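Lutmont Trouser Measurements

A small open table of how trousers measure up when you lay them flat, next to what the size label claims. 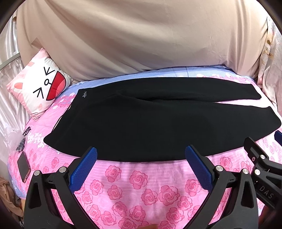
Version 2 came out on 2021-05-29 and I'm really happy with it! The first version was a single spreadsheet with notes crammed into the margins. Now there are proper files, one row per garment, and a size chart table you can join on.

What's in it

200 pairs of trousers, each one measured flat in centimeters. 90 are sold as women's, 70 as men's, and the last 40 carry no such label or have lost it (those are some of my favorites – you have to let the tape tell you what they are). Most are everyday cotton or wool blends. There are also some stretchy ones, which get a flag of their own, for reasons you'll see further down.

Files

trousers.csv – the main table
charts.csv – printed size charts, typed in by hand
notes.txt – free text, keyed by garment number
changes.txt – what changed between versions

Columns in trousers.csv

garment_id: a whole number, never reused, even when a row is removed
label_size: exactly what the label says, as text. "M", "32/34" and "12 Long" all live in here, so please don't read it as a number
waist_flat: straight across the top of the waistband, side to side. Double it for the waist
front_rise: crotch seam to the top of the waistband, along the front
back_rise: the same along the back
hip_flat: straight across at the widest point above the crotch
thigh_flat: straight across one leg, just under the crotch seam
inseam: crotch seam to hem, along the inside of the leg
hem_flat: straight across the bottom of one leg
stretch: yes, no or unsure
altered: yes if there are signs of hemming or taking in
chart: which size chart the label goes with, blank if I couldn't match it

How to measure a pair

Close every button and zip. Lay the trousers down and smooth them out from the middle with your palms. Don't pull! Stretch fabric will happily give you an extra two centimeters at the waist if you tug on it, and I had to redo 30 pairs from version 1 after finding that out. If the waistband dips in front, measure along the back edge and write "dip" in the notes.

Take each measurement twice. If the two differ by more than half a centimeter, smooth the fabric again and take a third, then use the middle value.

For the inseam, follow the seam itself. On very wide legs the seam likes to wander, so give it a little nudge until it lies straight.

About the charts

charts.csv covers three charts: Dronska, Bañez and Plalmont. They disagree with each other in wonderful ways. A Bañez 40 and a Dronska 40 are hardly the same garment, and Plalmont changed its chart in December, so you'll find it twice, as plalmont_old and plalmont_new. If you only want one, use plalmont_new and drop the rows that point to the old one.

The file is saved as UTF-8. If the ñ in Bañez turns into two odd characters, your program is opening it as something else.

Things to watch for

Rise is the shakiest measurement here. Thick waistbands fold over a bit when the garment is flat, and I've tried to be steady about it, but I'd treat differences under one centimeter as noise.

Worn trousers aren't new trousers. Knees bag, cotton shrinks, and the label stays the same. The table doesn't say how old anything is.

Petite and tall cuts are thin on the ground. I'd love more of both.

Sending in rows

Yes please! Copy the header from trousers.csv, leave garment_id blank and fill in what you can. A row with only waist, hip and inseam is still welcome. Inches are fine as long as you say so – I'll convert them and keep your originals in the notes.

License

CC BY 4.0. Please credit it as Lutmont Trouser Measurements, version 2.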